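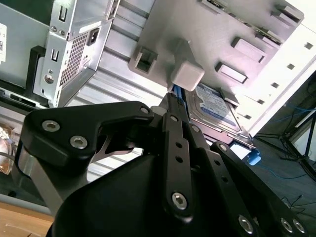
Gremlow tower, drive bay
Photo page by Charito Dalisay

The Gremlow tower is sold as a case you can service with your bare hands. I have opened enough desktops to be suspicious of that sentence, so this page sticks to one corner of the machine, the drive cage, and the claims made for it. The memory, the fans and the front panel can wait.

Case on its side, cover off
The manual says you can do all of this with the tower standing up. Maybe you can. I lay mine down, and so does everyone else I know who does this for more than one machine a month. Manuals are written by people with very good lighting.

The gray plastic cage
Slots and raised tabs molded all over it, and I would love to know what each one is for. The Gremlow sheet calls the whole part "intuitive" and labels two of them. I have used cages like this where the plastic got tired after a few swaps, and I see no reason to expect better until someone shows me one that has been through 200 of them.

Hard disk, 3.5-inch
Blue and white label, plain old spinning storage. People keep telling me these are finished. The same people keep handing me theirs and asking if the family pictures are still on there. I would still not trust one as my only copy of anything, and I feel the same way about whatever replaced it.

Metal rail
The bit I have the fewest complaints about. Metal edges hold up better than clips, in my experience. The Nernska towers went all plastic here and saved somebody a few cents.

Blue SATA cable
A blue cable is easier to find in a dark case than a black one, and that is the entire benefit. If a store wants extra money for the color, or tells you it moves your files faster, leave it on the shelf. I paid $5 for a bag of spares from Iritz and have yet to meet the fancy cable that did anything mine didn't.

Pulling the plug
Machine off, power cord out of the wall, then grip the connector and pull it straight. Tugging on the cable itself is how you end up looking for another bag of spares. Some plugs have a small metal latch and some don't, so look before you pull. "Tool-free" tends to be a statement about screws. It says very little about how much space is left for fingers.

The ten-minute swap
Gremlow's box promises a drive change in 10 minutes. I'd believe that for the physical part, on a second or third try. Add in copying the old disk over and you are there all evening, and the box is quiet on that subject.

A note on the comments I get
Bergþóra Ásgeirsdóttir wrote in November to say I am unfair to plastic cages and that her Chidiac has been fine for years. Good. One Chidiac that works is nice for her and tells me nothing about the next 1000. She also asked whether the raised tabs could be there to stiffen the panel. Could be – I haven't found anything from the maker that says so, and I'm not going to write it down as fact until I do.

If you own one of these towers and have swapped the drive more than once, write and tell me how the cage is holding up. Model number, please, and no press releases.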